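Two-finger vs three-finger on the sim bench, which would you keep?

Forum > Arms and grippers > End effectors

clolloma_kev
Been at this since December and want some opinions before I bin one. Same arm, same controller, same table in sim, only the gripper swapped. 300 tries each on the mug task. Two-finger got 133 clean lifts, three-finger got 128. So no difference really?? The three-finger is slower to close and eats the collision checker alive. Leaning two-finger. Talk me out of it

vukano
what's your grasp planner doing on the handle? if its always going for the rim then of course they come out the same, you're testing the planner not the gripper

clolloma_kev
Rim mostly. Handle attempts nearly all slip

Gopinath Varma
Under half with either one is poor for a plain mug. I would not choose a gripper off those numbers at all. Check finger friction first, the default in a lot of sims is daft. Then the closing force. Then compare.

ashworth_bench
agree with Gopinath. Also five lifts apart over 300 is nothing, thats noise. Change the seed and they'd swap

clolloma_kev
Friction was default yes. Ok fair. Will redo

raffmazza
Going to disagree a bit. Friction matters but he's said the three-finger is slower AND heavier on the checker. If they lift the same, take the simple one. We went round this loop at Bokedport for months and ended up back on two fingers for everything except round stuff. Fewer joints to go wrong, easier to tune

vukano
"everything except round stuff" mate a mug is round

raffmazza
Balls, I mean. Oranges. You can pinch a mug wall fine

Gopinath Varma
Raffaele, pinching the wall is fine until you want to pour from it. Then it twists in the fingers. What is the job after the lift? Nobody has asked.

clolloma_kev
Just lift and place for now. Pouring maybe later

Gopinath Varma
Then two-finger for now and don't delete the other.

ashworth_bench
what camera are you on? fixed or wrist? half my slips went away when I moved to a wrist cam, the arm was blocking the fixed one right at the end of the approach

clolloma_kev
Fixed, off to the side. Havent tried wrist. Would rather change one thing at a time tbh

ashworth_bench
fine but put it on the list. bigger win than fingers imo

vukano
disagree, wrist cam goes blind once you're close in. depends on the lens. fixed plus decent calibration is plenty, and in sim your calibration is perfect anyway

ashworth_bench
calibration doesnt help if the arm is in the way

clolloma_kev
Update 6th July. Put friction up, closing force up one notch, two-finger only so far. First 8 tries all lifted, not getting excited yet. Full run tonight, then same again with three-finger so its a fair go. Left the clutter in this time, seperate objects near the mug, so the planner has to think about its approach

raffmazza
8 from 8, told you

Gopinath Varma
Eight tries tells you nothing. Wait for the run. And post the setup please, people keep guessing at the layout.

clolloma_kev
Ok, layout for the two-finger run. Mug, a model hand palm up, and a knobbly stick lying across the table behind the hand. Gripper is open and up above the tabletop
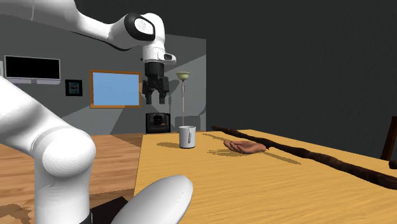
Settings for the re-run

clolloma_kev
Arm: unchanged
Controller: unchanged, same gains as before
Gripper: two-finger first, three-finger after
Tries: 300 each
Camera: fixed, not touching it
Counts as a lift if the mug clears the table and is still held at the end of the move. Drops on placing get logged on their own

vukano
log which grasps are rim and which are handle as well or we'll be back here arguing next week

clolloma_kev
Good shout, adding it

ashworth_bench
and keep the failed ones, I want to see how many are the arm getting in the way of the camera

raffmazza
He wont find any

ashworth_bench
we'll see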